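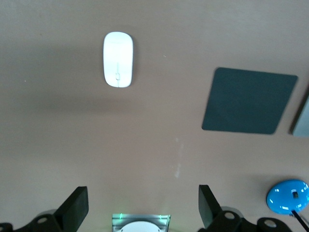
Geum-ok Han asked: Do I really need to run my own full node if I only hold a small amount? I keep a bit of coin in a light wallet (Stetia, on my laptop) and a friend keeps telling me I'm "trusting somebody else's word" for my balance. I have an older desktop with a 200 GB drive that has 75 GB free. Would that be enough, and would I notice any difference day to day?

asked 2021-11-27, 2 answers

Prasanna Bhattacharjee
Accepted answer

Need, no. But do it anyway, it's great fun!

Your friend has a point. A light wallet asks a server what your balance is, and the server also gets a pretty good idea of which addresses belong together. Your keys stay with you, so the server can't spend your coins, but it can leave things out or keep a log. With your own node, your wallet asks your own machine, and your machine has checked every block itself.

On the disk question, 75 GB won't hold the full chain for the big coins, but you don't have to keep all of it. Look for pruning in the settings. The node still downloads and verifies everything from the first block, then throws away the old block data as it goes. Mine has been pruned from day one and I've never missed the rest.

What to expect:

The first sync is slow. Mine took 4 days on a hard disk -- I checked it every morning like a kid in December. Raise the database cache if you have memory to spare and turn it back down when the sync finishes.

Check your internet plan before you start. Pruning saves disk, it does not save download.

Import your wallet addresses before the sync, if your wallet software lets you. A pruned node can't rescan blocks it has already deleted, so adding an old address later means downloading the lot again. Ask me how I know :)

Day to day you'll see the same balance and the same send button. I still get a little thrill when a new block comes in, though!

Tahsin Bandara

I run one on a small board in the closet, works good. Get an SSD. Also Stetia can connect to your own server but I think it needs an indexer on top and that might not like pruning? Not sure, check the docs.

Comments (2)

Prasanna Bhattacharjee: Good catch, I forgot about the indexer. Most of them want the unpruned chain. If Stetia is one of those, either get a bigger drive or use the wallet built into the node software.

Geum-ok Han: Thank you both! Going with the built-in wallet and pruning for now. Sync is at 2 percent, wish me luck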